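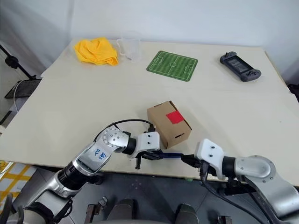
Table with cloth, measuring cup, soccer-field mouse pad and game console.

Slide 1. Culvert failure on the Hovach road
Speaker: Marcelino Leite. Keep to 5 minutes.

Closure runs from the Botau turnoff to Rullivton. Embankment lost at culvert 54 after rain on snow. Both lanes gone. Detour adds 486 km, gravel for the last part. State the detour length twice; truckers will ask.

Slide 2. Cause
Pipe was sized for the old flow record. Debris blocked the inlet, water rose behind the fill, and the fill washed out from the downstream side. Pause on the cross section. Do not discuss the Kemppainen slide yet; different mechanism.

Slide 3. Supplies
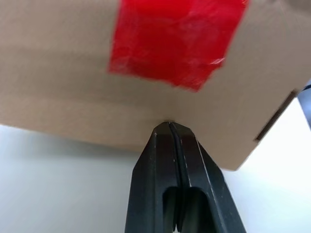 Freight for Rullivton is held at Botau until the temporary bridge opens. Medical goods go by air, everything else waits. Cartons need a mark that can be read from across a shed, and a strip of red tape on plain tan cardboard does that job. Propose red for air freight only. Ask the carriers for objections.

Slide 4. Repair
Temporary bridge first, one lane, weight limit posted at both ends. Permanent pipe in October at low water. Fill volume and haul distances are in the handout.

Questions. If asked about cost: estimate not released.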